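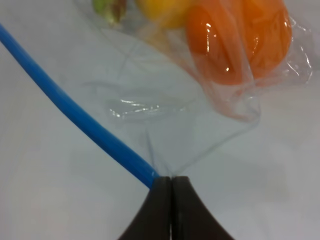

February, darkroom book. Started on the second box of negatives from the Bråten donation today, the harbor and fish-market rolls from the seventies. The box holds 43 strips in glassine, most of them cut in sixes, a few in fours where somebody trimmed out a bad exposure. The glassine is yellow at the folds and has to go. For the contact sheets waiting to be checked I want a large clear bag, thin plastic like the one held by its gathered end between the two dark fingertips, and it should stay open at the top while the prints are in the room. The strips themselves go into the polyester sleeves and nowhere else.

Scanned the first 12 strips before lunch. Density is all over the place. The indoor market frames are thin and the quay frames are blocked up in the sky, so one setting for the whole roll does not work. I ended up scanning each strip flat, no sharpening, and leaving the curve for later. Files are in the Sternow folder under the strip number, with the frame number after the underscore. Please don't rename them to match the old captions. The old captions skip a frame on strip 7 and everything after that is off by one.

Dust is still the main nuisance. Blower first, then the soft brush, then look again under the lamp. Strip 9 has a scratch along the whole base side that no brush will help. Marked it in pencil on the sleeve.

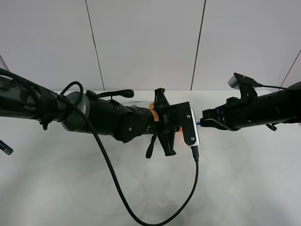 Two black arms over the white tabletop.

Test prints in the afternoon for the Fernus show. Frame 4 from strip 3 (woman with the crates, boat behind) at grade 3, 40 seconds at f/8. Face is right, crates too heavy. Second try with a dodge on the lower left corner for a quarter of the time, better but I could see the edge of the card. Third sheet was fogged, my own fault, box lid not down properly. Will go again tomorrow with a smaller card and keep it moving.

Gøran Sæther called at 3:30 about the captions. He thinks the quay is the north one, going by the crane. I think it is the south one before they moved the crane. He is going to look in the Jotidetti binder for a dated view of either. Until then the caption reads "harbor" and nothing more.

Zhuoran Meng – the fixer was mixed fresh this morning, date is on the bottle. The other bottle is for the workshop people, leave it. Print washer is still dripping at the left hose.

To do: sleeves, order 102 more. Rescan strip 5, it went in emulsion side up.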